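Curness Community Workshop
Progress Report to the Premanari Fund
Household Assistance Build, Second Reporting Period
Prepared by Isla Sheehan, Project Lead

1. Status of the grant

The project remains on schedule against four of its five milestones. The fifth, unattended bed making, has been moved to the final period with the agreement of the Fund's program officer, Abdelkrim Abdelaziz. Spending to date is within the approved budget. No change to the total award is requested.

The grant supports a small team of workshop members in fitting out a furnished bedroom bay and in developing the mounts, software and safety equipment a humanoid robot needs to carry out bedroom chores. All drawings and code are to be released to other shared workshops at the close of the grant.

2. Work completed

Bedroom bay. The bay was finished in July. Furniture was obtained secondhand wherever possible, and the savings were moved to the tooling line. Daiane Vasconcelos drew up the layout and supervised the fitting out.

Standing platform. Early trials with the robot standing on the floor showed that it had to bend too far at the waist to work over the mattress. Cleiton Barros designed and built a low wooden platform to correct this. It is made in two sections so that it can be carried through the workshop door, and the boards have been left unpainted. The material cost was $373, against a budgeted $500. Members who stood on the platform during load checks reported slight movement at the joint between the sections, and a pair of bolted plates will be added underneath.

Arm and hand control. The control software was rewritten during the period, and the team now keeps a single version in place of the three that were in use at the time of the last report. Reaching motions over the bed are planned from the shoulder first, with the elbow held bent until the hand is above the bedding. This is slower than the earlier method but has greatly reduced contact with the pillows.
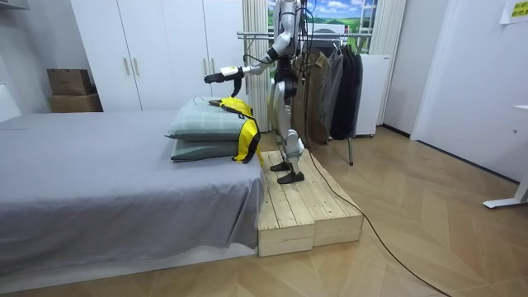
The robot on the two-section platform at the bedside, with one arm extended over the bedding.

Trials. The team logged 1,000 arm motions in the bay over the period. Of these, 13 were ended early by the operator using the stop button. Each stop was reviewed at the next team meeting. Most were traced to the hand approaching the mattress at too low an angle, and the limit in the software has been raised accordingly. There were no injuries and no damage to the robot.

3. Work in progress

Handling of soft items. Moving a pillow from one place to another is reliable when the pillow is by itself. Stacked pillows remain difficult, as the fingers tend to take hold of both covers. Bags and garments with straps have been added to the test list at the suggestion of Zoila Bermúdez, who coordinates the project's home visits and found such items on most of the beds she saw. Results will be given in the next report.

Sheets. Flattening a sheet by hand contact alone has been attempted, with mixed results. The top surface can be made acceptably smooth, but folds at the corners are still put right by a team member.

Cable routing. Power and data currently reach the robot by cable. The team would prefer a route from overhead – the present arrangement brings a cable down behind the legs and across the floor, and it has to be checked before every session. Skistton, the supplier of the workshop's ceiling track, has been asked for a quotation.

4. Finances

The remaining balance is sufficient for the final period. The team requests permission to move $3,000 from travel to equipment, to cover the ceiling track and a second emergency stop. The visit to the Rocha workshop for which part of the travel money was set aside will now be held by video call.

5. Next period

Priorities are the overhead cable route, the platform plates, and a full set of trials with stacked pillows. Bed making without operator assistance will be attempted once the cable is off the floor. A draft of the build guide will be sent to Mr. Abdelaziz for comment before release. Trial logs and receipts are held at the workshop office and can be supplied on request.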